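Gemma Tunstall
Right, the "wash at 20 and save a fortune" advice is doing the rounds again and I have been cross about it since breakfast. Thread, sorry.

Gemma Tunstall
I'm not against cold washing. I do most of ours at 30. What I'm against is one line of advice being handed out as if every household has the same washing, the same machine and the same water.

Gemma Tunstall
The leaflet that came through our door in Pladcombe says cold washing "gets everyday clothes just as clean". Just as clean as what? Measured how? Whose everyday clothes? There's a footnote number after the sentence and no footnote anywhere on the leaflet. I turned it over twice.

Gemma Tunstall
My everyday clothes are office trousers and a cardigan. My sister's are what you wear to feed calves. I'd like to see one leaflet that knows the difference.

Gemma Tunstall
And then the savings. You get a yearly figure, always a nice round one, and never a word about how many washes a week they've assumed or what temperature you're supposed to have been using before. If you were boiling your sheets daily, yes, I expect you'll save a packet.

Gemma Tunstall
I went and looked at our own meter for a bit in November. A proper look, reading before and after, same programme, nothing else big running. The gap between 40 and 30 was real but small. The gap between using the tumble dryer and not using it was enormous. Guess which one the leaflet doesn't mention.

Gemma Tunstall
Before anyone says it, I know one meter in one house isn't science. It's still more than the leaflet gave me.

Gemma Tunstall
Next complaint: "eco" programmes. Ours takes so long that I have started it after tea and gone to bed before it finished. I understand why, it heats less and soaks more. Fine. But then people leave damp washing sitting in the drum till 8 in the morning, it smells like a pond, and they wash it again. Where does that go in the sums?

Gemma Tunstall
Zuweira Nutsugah asked under the first post whether powder or liquid matters. As far as I can tell, yes, more than the temperature does for whites, because most powders have bleach in and most liquids don't. Check the back of the packet though. The front will tell you anything.

Gemma Tunstall
The front of mine says "deep clean freshness". I have no idea what that is and I don't believe the people who wrote it do either.

Gemma Tunstall
Towels. I will not be told about towels. They get 60, and so do the tea towels and anything from a sick bed. If a cheerful man in an advert wants to do his at 20 he can dry his own face on them.

Gemma Tunstall
Fabric softener is where I get properly suspicious. You pay for it, and it leaves a coating, and the coating makes towels worse at the one thing towels do. Stopped buying it 5 years ago. Not one person has remarked on the softness of my pillowcases in either direction.

Gemma Tunstall
Someone's now recommending vinegar in the drawer instead. Maybe. Some machine makers warn against it on account of the rubber seals, so I'd read your manual before taking it from a stranger with a spray bottle and a link to her shop.

Gemma Tunstall
Fluff! Had a long message about those floating lint catchers, the little net bags that bob about in the drum. Tried one for a month. It caught some fluff. The black jumper came out with fluff on it anyway. I'd call that a draw.

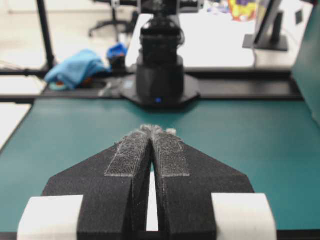
Gemma Tunstall
What did help was dull: turning things inside out, keeping the new towels away from anything dark, and not cramming the drum. A full load is sensible. A load you have to shut the door on with your knee isn't.

Gemma Tunstall
Birthe Frandsen says her repair man in Farum blames cold washes for the black gunk he finds in machines. I can believe it's part of it, but he also sells a drum cleaner, so I'd like a second opinion. A hot empty wash now and then costs very little and doesn't need a sachet.

Gemma Tunstall
So where I've ended up: 30 for most things, 60 for towels and bedding, line or airer whenever the weather lets me, dryer when it doesn't and I'm desperate. That's for our house. Yours may have calves in it.

Gemma Tunstall
If anybody has found the missing footnote, please send it over. I've written to the address on the leaflet and had an automatic reply thanking me for my interest in saving energy.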